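Section 7: Washing Small Items in Your Plostel Countertop Dishwasher

By now your Plostel should be level, plumbed in, and through its first empty cycle, so we can get to the part most owners ask us about, namely the little things. Spoons, chopsticks, lids and the like are easy to lose track of in a compact machine, and a few minutes spent learning how to load them will save you a good deal of fishing around in the filter later on.

Before you start

Scrape off any food, but don't bother rinsing unless you're dealing with egg or dried rice (both of which are stubborn in any machine we have ever built). Check that the spray arm turns freely with a gentle push of your finger.

A wire basket with a handle is the easiest kind to lift in and out, and you are welcome to use one you already own, as long as it clears the spray arm. 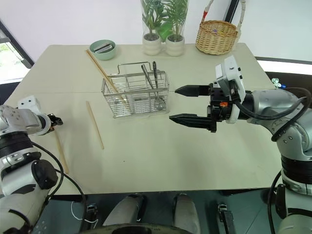 Wire basket with utensils and chopsticks, green bowl behind.

Loading

1. Pull the lower rack all the way out until it rests against the stops.

2. Set the basket along the right-hand wall of the rack.

3. Place spoons and forks with their handles up, mixing them a little so that they don't nest together. Knives go in handle up as well, please!

4. Put bowls in last, facing the center and tipped slightly forward so the water can run off.

5. Spin the spray arm once more by hand. If it touches anything, move that item and try again.

CAUTION: Unfinished wood and bamboo can swell or split in a hot wash. Unless the maker has marked them dishwasher safe, wash them by hand and let them air dry.
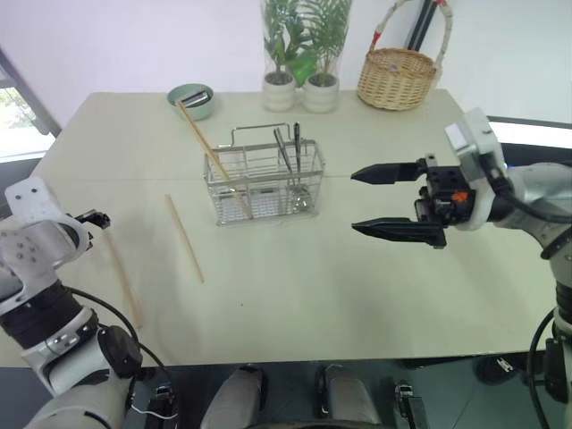 Choosing a cycle

6. Close the door firmly and listen for the click.

7. Turn the dial to 3 (Light) for everyday loads, or to 7 (Heavy) if you've been baking.

8. Press Start. The display will show the time remaining, and you can go and enjoy your coffee.

Note: If you see code 281, the door has not latched. Open it, check that no handle is poking out past the rack, and close it again. The code clears by itself.

When the cycle ends, leave the door open a hand's width for a while before unloading, and empty the lower rack first so that drips from above don't land on your clean spoons. Wipe the door seal with a soft cloth whenever you think of it.

Rathore Home Appliances, Customer Care, 2000 Vinton Road, Trovumside | © Rathore Home Appliances. All rights reserved. | Back to top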